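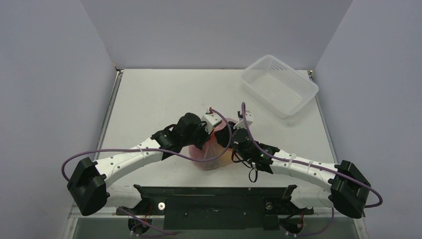

According to Špela Mujić, the question of whether machines can do household chores yet is badly put, as a chore is a chain of small jobs and a machine may be excellent at all of them except one. In written remarks on an earlier draft of this paper, Mujić asked that we report results by step and leave the matter of a finished chore to a separate table. We have followed that request in this section.

4.2 Bagged goods and open baskets

Figure 3. Two-arm workstation with both grippers at a translucent bag. An empty perforated basket is at the upper right of the tabletop.

4 min read

The second group of tasks concerns soft packages. Bags are among the most common objects in a kitchen, a laundry room or a small packing shop, and they remain among the least convenient for automated handling. A bag has no fixed shape, and its contents shift when it is lifted. Translucent film adds a further problem, in that highlights on the creases can be mistaken for edges by the vision system.

The task set for the Janstead trials was to pick up one bag with both arms and place it in a basket on the same table. Trials were run at a single workstation under constant lighting. In all, 2,990 attempts were recorded, of which 2,500 were used to develop the control policy and the remainder held back for evaluation. An attempt was stopped after 50 seconds if the bag had not been released inside the basket. Operators did not touch the bag or the basket once an attempt had begun.

Print this article | E-mail this article

Failures in the evaluation set were sorted by the step at which they occurred. The largest group, 133 attempts, arose during the first grasp, when one finger pad closed on film alone and the bag slid or turned as the arms began to rise. Failures during transport were less frequent. Failures at release were fewer again, and most involved a bag coming to rest across the rim of the basket. A person would correct this with a nudge. The policy had no such movement available to it and generally repeated the original release until time ran out.

Basket position also had an effect. When the basket was turned at an angle to the table edge, the arms had to rotate the bag or accept a narrower opening, and the policy favoured the second course. We regard this as a matter of training coverage — the angled positions were under-represented in the Amaral set, which was collected first and carried over without revision.

Archie Gillies repeated a portion of the evaluation with the Lotine controller and obtained the same ordering of failure types, although individual attempts took up to twice as long. The comparison should be read with caution, as the Lotine software was tuned for rigid cartons and was not adjusted for film.

On the evidence of these trials, placing a single bag in a basket is within reach of current two-arm equipment where the surroundings are controlled and an occasional failure can be tolerated. The same cannot yet be said of unpacking a week's groceries, where bags are stacked, torn or knotted together. The Coludach trials, described in Section 4.3, take up the case of two bags in contact.

6 comments | 18 shares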